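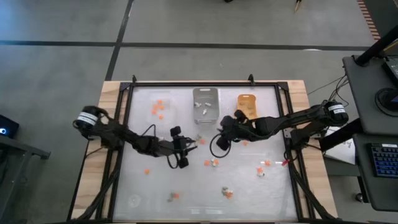

Sorting Corner Opens at Bullby on Thursday

If you've got a jar of odds and ends at home, bring it along! The new sorting corner at the Bullby community workshop opens Thursday at 4, and the big table with the glossy white top and pale wood sides is already getting plenty of admiring looks.

Bins line up along the far side, a gray one with a slot handle and an orange one among them, and small parts go in by color. Bright orange pieces have their own clear container.

"I could stand at that table all afternoon," said Natalia Magaña, who runs the parts library. "People come in for one little piece and end up sorting a whole tray."

The library has grown to 3414 donated parts, and 422 of those came in during July alone, many from the Nunulitz toy swap. Anything sorted can be borrowed for school projects, game repairs or model building, with no fee for members.

Doors are on the Brabec Street side. Space is limited to about 100 people over the evening, so come early if you want first pick of the donation boxes. Kids are very welcome with a grown-up.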